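Keeping the bathroom counter clean in five minutes

Updated in January. Read 3,974 times.

I have a dark stone countertop around a white sink, and for the first year I was fighting with it almost every day. Dark stone is beautiful in the shop. At home it shows each drop of water, each bit of toothpaste and each fingerprint, and the black faucet does the same. After many tries I have now a short routine which I do in the evening, and the counter stays nice for the whole week.

What you need

You don't need many products. I use a small squeegee, two microfiber cloths (one for wet, one for dry), a soft old toothbrush and a mild dish soap. My squeegee is a Kestik with a narrow blade. Before, I had a wide one for windows, and it was always hitting the faucet. Buy a narrow one if your counter is shallow.

The daily routine

Take everything off the counter first. I know it sounds boring, but if you wipe around the bottles, you get a ring under each one, and the ring is harder to remove than the water.

Pull the squeegee from the back to the front in straight lines, and hold the cloth under the front edge to catch the water. Press lightly. When the blade squeaks, you press too much. Then go once around the rim of the sink with the dry cloth, because there the squeegee cannot reach well. Finish with the faucet, from top to bottom, and don't forget the underside of the spout, where the last drop hangs all night and becomes a white spot.

Leave the squeegee on the counter where you see it. I tried to keep mine in the cabinet, very tidy, and for three weeks I didn't use it.

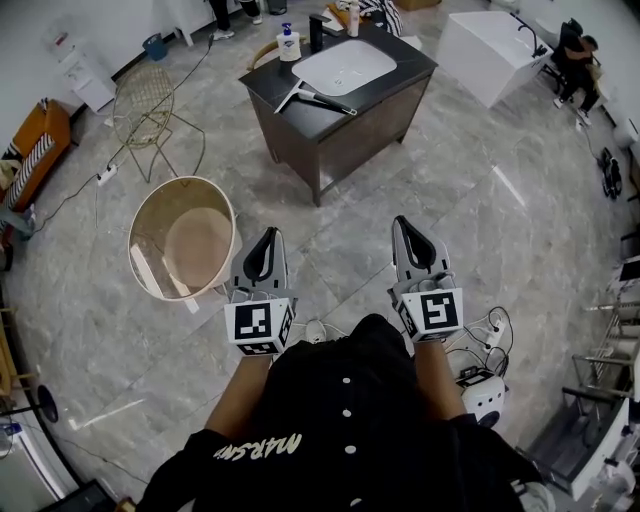
The soap dispenser is the other thing that makes dirt. The pump drips a little after each use, so the bottle stands in its own puddle. I put mine on the left of the basin, close enough that the hand goes from the pump directly over the sink and the drips fall inside. Once a week I rinse the pump in warm water and press it a few times until only clean water comes out. If the label starts to peel, take it off completely. A half label collects soap under it.

Hard water spots on a black faucet

Here you must be careful. Many black faucets have a coating, and strong descalers can make it gray. Read first what the maker says about your model. For mine, from Hollmann, the paper in the box says only soap and water, and I obey it. I lay a cloth with warm soapy water on the faucet for some 19 minutes (my kitchen timer was set like this by accident, and it worked well, so I kept it). Then I wipe it, rinse and dry. Around the base I use the toothbrush, always with soft movements.

Please don't put vinegar or lemon on stone. Some kinds of stone are damaged by acid, and the dull mark stays forever. If you rent and you don't know which stone you have, use only mild soap. I once used a bathroom spray from Odis that a neighbor gave me, without reading the back side — there is still a pale spot near the wall.

The wooden front

If your vanity is from wood, the doors need also a little attention. Water runs over the front edge and stays on top of the doors. Open them and wipe along the upper side with the dry cloth. Twice a year I check the sealing at the joint between stone and wood with my finger. When it feels loose or has gaps, I take out the old silicone and make it new. For this I use Broltix in the clear version, and I leave it for one night before anybody washes hands there.

The floor in front of the sink

Tiles with a marble look hide the dirt very well, which is nice for guests and bad for you. Look at the floor from the side, with the light low, and you will see the soap drops. Wipe them with the wet cloth after the counter is finished, never before. Keep power strips and cables away from the part where water can fall, and lift them when you mop — don't push them along with the mop.

If you have only time for one thing in the evening, dry the faucet. The counter can wait until morning.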